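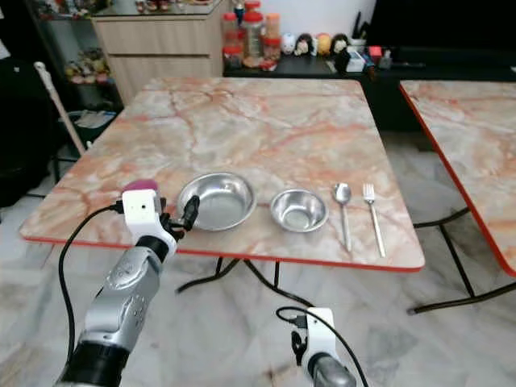 Uravora Tableware Task Kit
Dual-arm manipulation, reflective objects

The kit packages the task set used in the Jamiro grasping study by Wanda Ridgeway and Ignacio Yazzie. Objects are stainless steel bowls in two sizes, a spoon and a fork, set in a row on a folding table with a glossy patterned top. Polished steel on a glossy surface gives poor depth readings, and the study measures how a policy copes with them.

Method
Bowls are grasped at the rim with one gripper finger inside the wall. The policy takes color images from the head camera and joint positions from both arms. Depth is recorded but not used at run time.

Training data
2,245 teleoperated episodes, collected in homes in Vokville and Benavides.

Result
Rim grasp success on tables not seen in training, 90 trials per method:
Color policy: 57
Depth-based grasp planner: 31

Most failures of the color policy were slips on the smaller bowl. Spoon and fork pickups are scored separately; the tables are in the task manual.

Supplied
Object set, task manual, training episodes, policy weights, scoring scripts. Arms, grippers and table are not included.

Version 2 of the scoring scripts was released 5th November. Results scored with the January version should be run again before comparison.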